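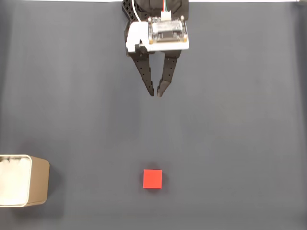 Okay, back on the Marinho badge printer problem for the dispensary expo. I sent 60 exhibitor badges from Nestex on Wednesday and only 20 printed. The rest sat in the queue marked "held," which was a new one for me!

Restarted the print service, no change. Swapped the cable, same thing.
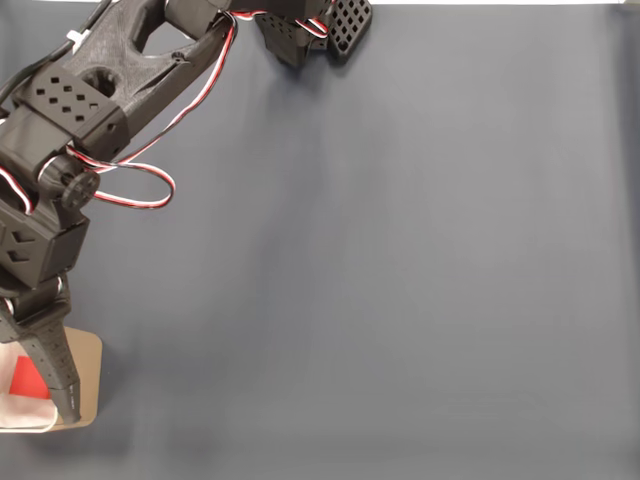
Then I looked at the held ones — all of them had a blank license number field (retail staff don't have one). Made the field optional, resent 3 as a test, and they all printed. I'll send the others after lunch. Leaving this ticket open till then.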